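Braleck wood polish – three months in

Got through a tin and a half of this now so time for a proper write up. Short version: good stuff, slow stuff, lid is a disgrace.

Background. I'd used Varghese spray for years. Easy, smells of lemons, shine gone by teatime. Then Ottar Vik, who did up our stairs, told me I was basically putting furniture on a diet of washing up liquid and to get a paste wax. So, Braleck. Bought the medium tin, the natural one not the dark. They do a dark as well, for walnut and so on, haven't tried it.

First go was in November, on the old sideboard. Did it wrong. Put far too much on, went off to make dinner, came back to something like candle. Took ages to get it off and I had to use an old towel and a lot of bad language. The instructions on the tin say "apply sparingly" and they mean a smear. Less than you think, then half of that.

Second go, much better. Thin coat, left it 8 minutes, buffed with a cotton rag. Old pillowcase is ideal. Don't use kitchen roll, it sheds. By the time I'd done the second coat the next evening I was a convert, the grain had come up and the surface had that slippery feel under your hand. 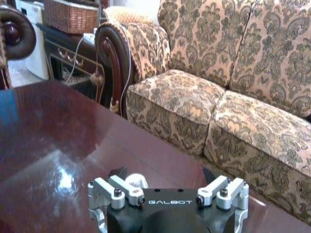

Reddish-brown table top, plenty of gloss.

Water rings. Everyone asks. It won't remove old ones, forget it, white marks need something else first. But a waxed top does give you a bit of time to find a cloth when somebody puts a wet glass down. Left one overnight as a test, wiped it in the morning, faint ring, buffed out with a dab more wax. Hot mugs are another matter, use a coaster. Same with any wax I've had.

Smell. Strong for a day, turpsy, then a sort of honey thing. My other half hated day one. Open a window, do it in the morning if you can, not just before people come round for food like I did.

Fingerprints do show for the first few days, more so in low sun. Then it hardens up and they mostly stop. If they dont, you've left too much on, go back and buff again.

The lid. Press-on metal, no notch, no coin slot, nothing. Cold morning and you're there with a screwdriver. I've bent mine so it doesn't seal and the top layer has gone crumbly. For this money I expect a screw top. Sent them a message through the site, got a nice reply from a Sixten Solheim who said it had been "passed on". We'll see.

Tried the Cerkska one for comparison, borrowed from next door. Softer, goes on easier, buffs up quicker. But the shine was duller after a fortnight and it felt slightly tacky near the radiator. Fine for skirting and shelves. Wouldn't bother on a table you eat off.

There's also Detement, which is more of an oil, different job really. If you've got bare wood start there. If it's already laquered or french polished stick to wax.

How often? I do a coat every six weeks or so on things that get used, the sideboard maybe twice a year. Dry duster in between. No spray over the top! It goes streaky and then you're scraping the lot off.

Worth it? Yes if you like a bit of elbow work with the radio on. No if you want it done in five minutes, get the Varghese and live with it.

Four out of five. Would be five with a different lid. Will update if they ever change it.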